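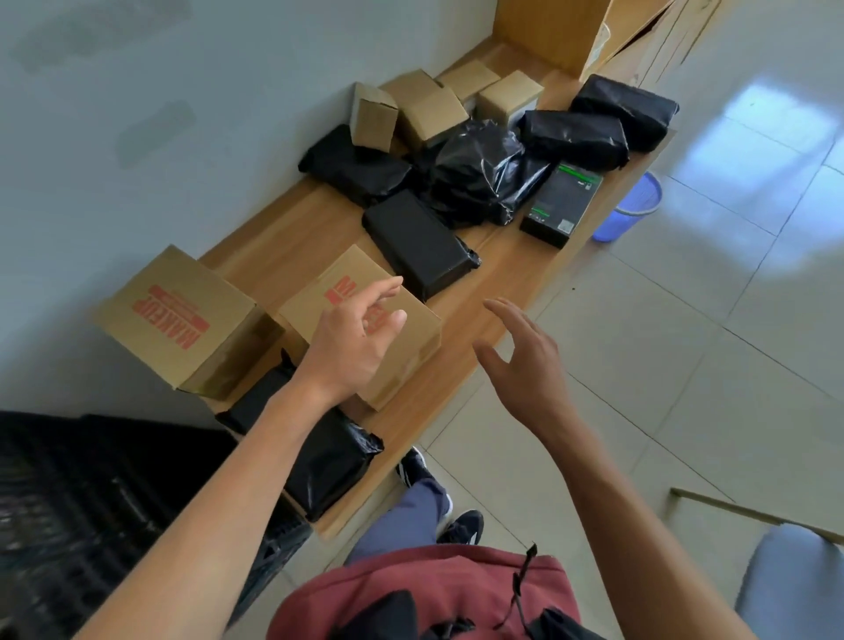
구단 소식 > 회의록

트라샴(Trasham) FC 전력강화실 정례회의록

일시: 2018년 6월 26일 14:00~16:20
장소: 클럽하우스 2층 회의실
참석: 단장, 카리 미켈센(Kári Mikkelsen) 전력강화실장, 1군 수석코치, 골키퍼코치, 의무팀장, 스카우트팀장, 유소년총괄, 운영팀장
불참: 감독(지도자 연수 참석, 서면 의견 제출)
기록: 운영팀

1. 전회 회의록 확인
전회 회의록은 제3항 문구를 수정하는 조건으로 승인함. "임대 연장"을 "임대 연장 협의 개시"로 정정. 미결 사항 중 훈련장 배수 공사 건은 시설팀 소관으로 이관되어 본 회의 안건에서 삭제함.

2. 선수단 등록 현황
운영팀장 보고. 현재 1군 계약 선수 가운데 6명의 계약이 이달 말로 만료됨. 이 중 세 명은 재계약 조건에 서면 합의하였고, 두 명은 자유계약으로 퇴단이 확정됨. 나머지 한 명(왼쪽 측면 수비수)은 계약 기간에 이견이 있어 협의 중임. 선수 측은 3년을 요구하며, 구단 안은 2년에 출전 경기 수 충족 시 1년 자동 연장임.
단장은 자동 연장 조항의 기준을 선발 출전으로 할지 교체 출전까지 포함할지 문안에 명시할 것을 요청함. 실장은 지난 시즌 같은 조항의 해석 차이로 정산이 지연된 사례를 언급하고, 리그 경기 선발 출전으로 한정하는 안을 제시함. 이견 없음.
결정: 구단 안 유지. 출전 기준은 리그 경기 선발로 한정하여 수정안 송부.

3. 중앙 미드필더 영입
스카우트팀장 보고. 후보군을 세 명으로 압축함.
가. 에르소이(Ersoy) 소속 선수: 현장 관찰 완료. 압박 상황에서의 전진 패스 성공 비율이 후보 중 가장 높음. 이적료 협상이 필요하며, 원소속 구단은 일시불을 선호함.
나. 실빌(Cillville) 소속 선수: 임대 후 완전 이적 선택권 조건으로 가능. 수비 전환 속도는 양호하나 공중볼 경합에서 열세.
다. 자유계약 선수: 이적료 없음. 다만 지난 시즌 리그 출전 시간이 600분에 그쳐 경기 체력 확인이 선행되어야 함.
수석코치는 현행 4-3-3에서 해당 자리의 활동 범위가 넓으므로 다 후보를 주전으로 계산하기 어렵다는 의견을 냄. 감독 서면 의견 역시 가, 나, 다 순으로 선호함. 의무팀장은 가 후보의 햄스트링 부상 이력 두 건에 대해 원소속 구단의 영상 판독지를 요청해야 하며, 수령 전에는 적합 의견을 낼 수 없다고 밝힘.
단장은 일시불 지급 시 겨울 이적 기간 예산이 사실상 소진된다는 점을 지적함. 실장은 2회 분할 지급에 재이적 수익 배분 조항을 붙이는 방식으로 역제안하겠다고 답변함.
결정: 가 후보 우선 협상. 나 후보 측과는 접촉을 유지하되 서면 제안은 보류. 다 후보는 입단 테스트 대상에서 제외.

4. 골키퍼 구성
골키퍼코치 보고. 제2골키퍼가 출전 기회를 이유로 임대를 요청함. 본인과 두 차례 면담하였고 의사는 변함없음. 임대를 승인할 경우 백업은 U-21 소속 골키퍼가 맡게 되나, 1군 리그 경험이 없음.
유소년총괄은 해당 선수의 발밑 기술은 1군 훈련에서 문제가 없는 수준이며, 크로스 처리 시 출발 판단이 과제라고 설명함. 실장은 백업 경쟁자 없이 임대를 승인하는 것은 위험하다고 보고, 베테랑 골키퍼 단년 계약을 병행 검토하자고 제안함. 주급 상한을 두고 논의가 있었으나 합의에 이르지 못함.
결정: 임대 요청 원칙적 수용. 단, 대체 자원 계약 완료를 전제로 함. 주급 상한은 차기 회의에서 재논의.

5. 프리시즌 일정
운영팀장 보고. 전지훈련은 울리코(Ullico) 훈련센터로 확정. 천연잔디 구장 두 면과 회복실을 단독 사용함. 연습경기는 네 경기를 편성하고, 마지막 경기는 홈에서 유료로 개최함. 상대는 실빌로 합의되었으며, 원정 응원석은 400석을 배정함. 홈 측 사전 예매는 거의 1,200매로 집계됨.
수석코치는 마지막 연습경기와 개막전의 간격이 짧아 주전조의 출전 시간을 전반으로 제한하겠다고 함. 의무팀장은 전지훈련 첫 이틀간 체성분 및 등속성 근력 측정을 실시하며, 이 기간 오전 훈련은 조별로 나누어 진행할 것을 요청함. 수석코치 동의.
결정: 일정안 승인. 측정 기간 훈련표는 의무팀과 코칭스태프가 별도 작성.

6. 유소년 승격
유소년총괄 보고. U-18 선수 두 명의 1군 훈련 합류를 건의함. 중앙 수비수와 오른쪽 윙어임. 중앙 수비수는 학업 일정상 오전 훈련 참가가 제한됨. 실장은 전지훈련 명단에는 포함하되 프로 계약 여부는 8월에 판단하자고 함.
결정: 전지훈련 동행 승인. 계약 검토는 8월 회의에 상정.

7. 기타
가. 경기 분석 소프트웨어 사용권 갱신 건은 견적서 미도착으로 보류.
나. 세트피스 분석 자료의 공유 폴더 접근 권한을 코칭스태프와 분석관으로 제한함. 퇴단 확정 선수의 계정은 계약 만료일에 맞추어 해지.
다. 단장은 이적 협상 관련 대외 문의를 홍보팀으로 일원화할 것을 재차 요청함.

8. 후속 조치
- 측면 수비수 계약 수정안 송부: 운영팀장
- 에르소이 측 분할 지급 역제안서 작성: 전력강화실장
- 영상 판독지 요청 및 검토 의견 제출: 의무팀장
- 단년 계약 가능 골키퍼 명단 작성: 골키퍼코치, 스카우트팀장
- 측정 기간 조별 훈련표: 수석코치, 의무팀장
- U-18 선수 학교 측 협조 공문: 유소년총괄

차기 회의 일자는 에르소이 측 회신을 받은 후 운영팀이 통보함.
16시 20분 폐회.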